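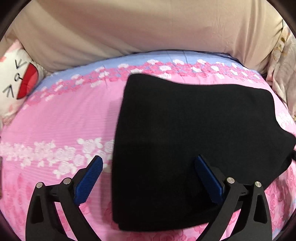
A folded black cloth.

Triltance is a long-running television drama serial set among the families of a small harbour town, and one of those programmes that people tend to remember by its theme tune before they remember anything else. It was created by the writer Babita Grewal, who had spent a good many years on radio plays before she was persuaded to try her hand at the screen, and it ran for 168 episodes over 9 series.

Background
Grewal wrote the first outline during a wet November, working at her sister's kitchen table, and by her own cheerful account she threw most of it away. What survived was the Lazaridis family, owners of a struggling chandlery, and their long quarrel with the neighbours over a shared yard. The production company, Zurkitis, took the idea on after two other firms had turned it down, and asked for a pilot of an hour (later trimmed, much to the regret of those who saw the longer cut).

Cast and filming
Demetrius Mahmoud played the eldest son, Petros, from the first episode to the last, and it is probably fair to say that he became the face of the programme. He had been a stage actor until then and found the pace of filming rather a shock. Almost 3000 people wrote in when his character was lost at sea at the close of the fourth series, and he was brought back, slightly sunburnt, at the start of the fifth.

Outdoor filming took place at Drandisness, where the old customs house stood in for the chandlery. Interiors were shot in a studio inland, so the actors were forever walking in from a gale on one day and finishing the conversation a fortnight later.

Reception
Early reviews were kind without being excited. Critics warmed to it in the third series, when the scripts slowed down and gave more room to the older characters, and the wedding episode is still a great favourite with viewers. The final two series are generally thought weaker, though they have their defenders.

Revival
A one-off reunion special was announced on 01/10/2026, with Grewal writing and Mahmoud returning as Petros.

See also
Zurkitis
List of Triltance episodes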